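Stultdale Makers Forum > Student Robotics > Tray sorting task, gripper problems

curnberg_lab
Posted 2019-12-13

We're the sixth form group doing the Brunet challenge this year. The task is to sort household objects between a tray and a basket with two arms. There's a practice list of 25 objects and you don't know which ones you'll get on the day.

The soft and chunky things are fine. The power strip is what's costing us time. We come straight down on it from above, but the lead is coiled up at one end and we can't settle whether to go for the body or the loops. What are other teams doing?
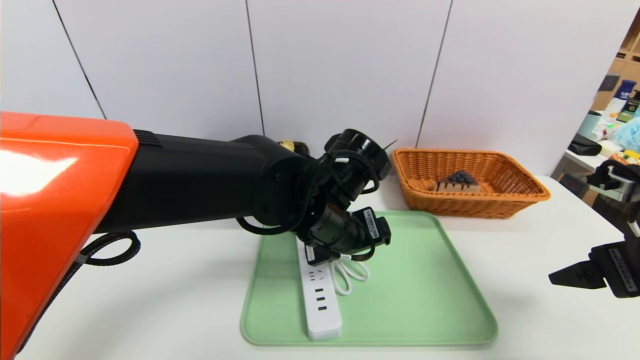
Huguette Tanguy
Go for the body, at the end away from the lead. We tried picking up the cable first last year and lost 2 runs to it. It drags on everything.

ikodness_tom
Disagree. If you grip the body you still have the lead trailing behind, and the rules say all of the object has to be in the basket. Use the second arm for the loops.

Huguette Tanguy
That's fine if your arms are well synchronised. Most school teams' aren't. I'd rather have one slow arm that works.

curnberg_lab
Thanks both. We had the second arm parked for most of the term, so using it would mean rewriting the sequence. Maxence Maillard is doing our code and he isn't keen before the holidays.

The other question is order. At the moment we leave the cake and the spoon on the tray until last. The cake has a wide base and the spoon is thin and lies flat, so they need different openings on the fingers.
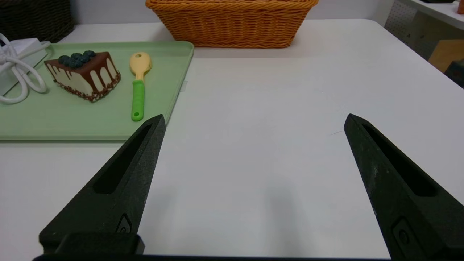

We've been setting the finger opening by hand for each object, and it's in a table in the code. It works but it means 25 lines to check whenever we recalibrate. I'd like to read the width from the wrist camera instead.

ikodness_tom
Keep the table. We went over to measuring from the camera in June and the spoon was worse than before.

Maxence Maillard
I'm for keeping the table too. We have 3,048 logged grasps and can work out the openings from those.

Huguette Tanguy
How many of those are the spoon?

Maxence Maillard
100. I'll post the file on Monday.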